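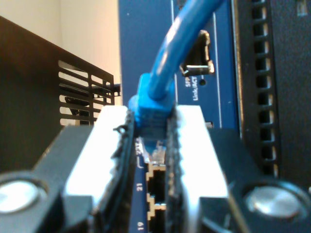

Tekdale library users have been asking for months when the public computers will stop dropping off the network, and one of them, Imetti, wrote to us that two print jobs vanished in a single afternoon in July. An answer is now in sight. The county has begun moving the library's connections to a new rack, and the work is due to finish before fall classes start.

The job covers 385 cable runs across the main building and the Bronurora branch. Pathirana Networks holds the contract. Patch cables are being plugged in and labeled one port at a time, and each is checked against a printed list before the next one goes in. 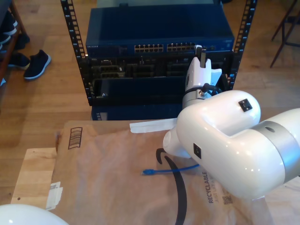

The open rack leaves the front and sides of the equipment within reach, so a bad cable can be swapped without pulling the switch. The old setup was in a closed wall cabinet behind the copy room, and reaching the back of it meant moving a filing cabinet first.

Reading room computers will be switched over first, then the staff desks and the phones. Wireless service will stay up except for two short breaks, both before opening time. Notices with the hours will be posted at the front desk.

The county set aside $2000 for spare cables and labels. Old patch cables that pass a test will go to the Bronurora branch, and the rest will be recycled.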